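**Undstead 说二十分钟教会机械臂分糖,账还得再算**

Undstead 本周一上午在 Puslow 的展示间里演示了新一版示教套件 Zokus。公司的说法很干脆:不写代码,不请集成商,普通员工用手带一遍,或者在旁边遥控一遍,机械臂就能学会一道新工序。现场给出的数字是“20 分钟上手”。记者从头看到尾,对这个数字有些保留。

演示的题目是分拣糖果:把单颗包装的糖拿起来,放进指定颜色的碗里。题目选得很讨巧。糖不重,碗口够宽,桌上铺的是白布,背景干净,碗和糖的颜色都很扎眼。换成一条真正的包装线,反光的托盘、叠在一起的袋子、晃动的灯光,一样都少不了。Undstead 的人承认这一点,说复杂场景“在路线图上”,但没有给出时间。

Zokus 支持两种教法。一种是操作员直接握住机械臂拖着走,系统记下关节的轨迹;另一种是遥控,人在另一头操作,臂在这一头跟着动。两种教法录下的数据最后混在一起训练。公司认为混合数据更稳,理由是手拖的动作顺,遥控的动作“更接近机器自己的视角”。这个解释听上去有道理,不过现场没有拿出分开训练的对比结果,记者问了两次,得到的答复都是稍后补充,截稿时还没有收到。

更值得追问的是那 20 分钟从哪里算起。按演示人员的口径,计时从第一条示教录制开始,到最后一条录完为止。装夹具、校准、挑掉录坏的片段、训练模型,全都不在里面。而摆在展台上的模型,背后用了 2,492 条示教记录,都是出发前在 Eide 的实验室里录好的。也就是说,观众看到的“新教一个任务”,是在一个已经见过大量类似动作的模型上再加一点。这种做法本身没有问题,业内也常见,只是宣传页上一个字都没提。

Gunnel Strand 在食品包装厂做了多年产线改造,这次是以潜在客户的身份来看的。她对拖动示教不陌生,态度也不算热情。“拖一遍谁都会,”她说,“我要知道的是夜班换了人,糖纸换了供应商,它还认不认得。到那时候是谁来重新教,教多久,停线算谁的。”

她还提到人和机器共用一张台面的问题。示教时手要伸到夹爪跟前,教的人难免分心,眼睛盯着糖,顾不上另一侧的动静。公司回应说,套件默认限制速度和力矩,碰到阻力会停。限到多少、停下来要多久,资料里没有写。

分糖台上,黑色机械臂的两指夹爪微微张开,指尖前面是一颗深红色糖纸包着的糖,对面是一只摊开的手,掌心朝下,再往右还有一只橙绿两色的夹爪。红碗和蓝碗并排放着,都还空着。

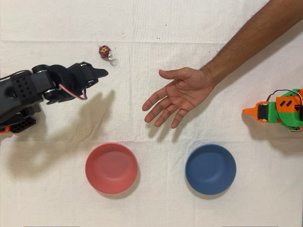 ### 价格与供货

Zokus 的订阅价是每月 3,000 欧元,按工位收,含 2 次上门调试,超出部分另算。机械臂和夹爪不在套餐里,客户可以自备,但兼容清单要签了保密协议才能看。对一家只想先拿一个工位试试水的小厂来说,这个门槛不低。Strand 粗看过报价后的第一个问题是,合同到期以后,自家工人录下的示教数据归谁。

销售代表的回答是“客户可以导出”。再问导出的格式能不能拿到别家的系统上用,对方说目前是自有格式,开放接口正在评估。换句话说,数据带得走,能不能用是另一回事。

### 还没有答案的几件事

- **成功率。** 公司没有公布分拣任务的成功率,也没有说明失败后由人补救算不算成功。
- **独立测试。** 目前所有结果都出自 Undstead 自己的展示间和 Eide 的实验室,没有第三方数据。
- **换人之后。** 宣传里说“任何员工都能教”,但周一负责示教的都是公司自己的工程师。记者提出想请一位到场观众上手试试,对方以当天日程已满为由婉拒。
- **重教成本。** 换一种包装需要补录多少条,现场给不出范围,只说“视情况而定”。

Undstead 计划九月开始向首批客户发货,名单没有公开。Strand 说她会先要一份书面的验收条件,再谈要不要在厂里腾出一个工位。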